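Enance Community Help > Home Office > Cords and Power

Best way to set up a white power strip on a work table?

Posted by pretora_desk, October 15, 2025

I finally have a proper work table and I love it! The one thing bugging me is power. I have a white strip lying on the tabletop for now, cord running down over the front edge, and every time I pull my chair in I worry about catching it. Should it stay on top or go underneath? I do like being able to reach it. 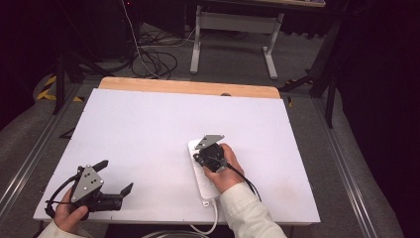

Page 2 of 3

2 replies

galangfan

Under the table, always. Mine has been there since February and I never think about it.

Atbridge Annie

Oh, I'd keep it on top! You've got a round button beside each group of outlets, and you'll want those where your fingers can find them. I would move the cord, though – send it off the back or the side, well away from your knees, and leave a bit of slack where it comes out of the strip so it isn't bent hard against that ribbed collar.

Turn the strip so the cord end faces the way the cord needs to go. It sounds too simple, but it made such a difference on my own table (30 inches deep, so not much room to spare). Then put the things you unplug most at the end nearest you, and stick a little label by each button. I did all of mine in one evening and it was weirdly fun!

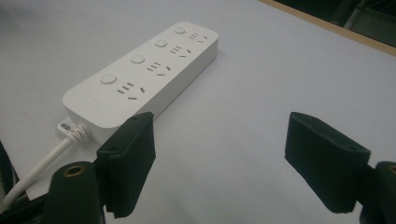

More in Cords and Power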